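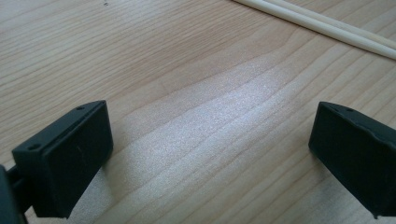

Hetalitz Season 2: your questions

When does it start?
September. No exact date from the channel yet, we'll update when we get one.

Is Touran Naseri coming back?
Yes. Signed for the full run. Her track picks up after the leap.

What leap?
5 years. Kids are grown up, the Akbari house has been sold.

Who plays the grown-up son?
Jaxon Kennedy. First daily soap for him, he did two web shows before.

And Gadisa Shiferaw?
Not confirmed. He's been seen at the look test but his team won't comment.

How many episodes in season 1?
114. All of them are on the Gornum app, free with ads.

Why did Fereshteh Shojaei leave?
Dates clash with her film. No fight, whatever you read in teh comments.

Same writer?
No, Manouchehr Arabzadeh takes over. Same production house though.

What time slot?
Old one was 9 pm. Might move to 8.30, depends on what happens with the dance show.

Can I watch the shoot?
Closed set, sorry. Please dont email us for passes, we havent got any.

Last updated March 16, 2023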